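Home News What's On Newsletter Archive Contact

The Findale Letter, September
By Wanda Wróbel

Pillows, and why I've finally chucked mine

Right, confession first. Until a month ago I was sleeping on a pillow I bought when I moved into the Tuneck Street flat, and I moved out of the Tuneck Street flat when my daughter was in nappies. She's now got her learner's permit. I'd washed it, sort of, now and then, and I'd folded it in half when it stopped holding my head up, and I'd told myself that a crook neck was just what happens to you after forty.

Then Montserrat Serrano came to stay for the long weekend, had one night in our spare room and very politely asked if she could use a rolled-up jumper instead. Mortifying! She used to work in the bedding department at Brzozowska, back when they still had the big shop near the station, and over breakfast she gave me the full lecture. I took notes on the back of the power bill.

First thing, the fold test. Fold your pillow in half, squeeze the air out and let go. If it springs open, you're right for a while yet. If it just lies there folded like an old sandwich (mine did, all four of them did) it's had it. She says this works for polyester and feather, but don't bother with latex or foam, you go by lumps and crumbling with those.

Second, how you sleep matters more than what you spend. Side sleepers want something high and fairly firm to fill the gap between ear and shoulder. Back sleepers want medium. Tummy sleepers want hardly anything, and Montserrat thinks they should take up a different hobby. I'm a side sleeper who'd been using a tummy sleeper's pillow for years, so there's my neck explained.

Third, washing. Most polyester ones can go in the machine, two at a time so the drum's balanced, warm water, half the powder you'd usually use and an extra rinse. Read the tag though. Then dry them properly, and I mean properly, a whole day on the line with a flip at lunch. Give them a good thump every time you walk past. If the middle feels cool when you bring them in, they're still damp. And put a zip-up protector under the pillowcase, which I had honestly never owned.

I went out and bought two of the Flulen medium-highs, $66 the pair, and I was so chuffed I got a third for the spare room. The neck's been heaps better. My husband says he can't tell the difference, but he also sleeps through the smoke alarm.

Old ones, by the way, don't go in the charity bin. The op shop can't take them. The animal shelter out past the Findale roundabout was happy to have ours for dog beds, but ring before you load the car because they run out of room. Feather ones they don't want at all.

Next month I'm tackling doonas, so send me your questions and your horror stories, care of the usual address.

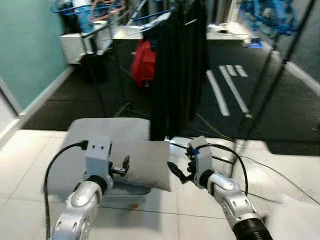
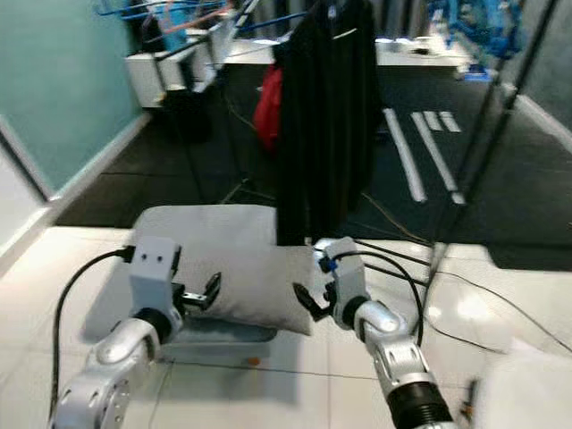 A pillow at floor level, in both photos.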